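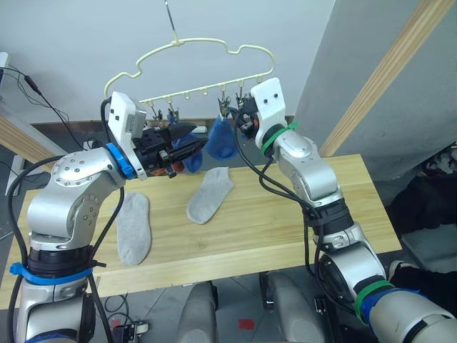 Does a sock subscription save you money? Rarely, once you count the pairs you would never have bought.

Getdale charges $20 a month for two pairs and calls it a deal. I kept my plan going until May, and by then the drawer wouldn't shut. The pairs I reached for were still the old ones from a discount bin.

Sellers love to talk about lost socks. Vendell's sales page says its average customer loses 60 socks before switching, a number it doesn't source. I asked. A polite reply pointed me back to the same page.

Tülin Ersoy, who ran customer accounts at Sturkora for two years, was more forthcoming. "People forget they signed up," she told me. "That was the plan." One account she closed had paid $474 — for plain black crew socks.

Canceling mine took three emails and a phone call. The next box came anyway.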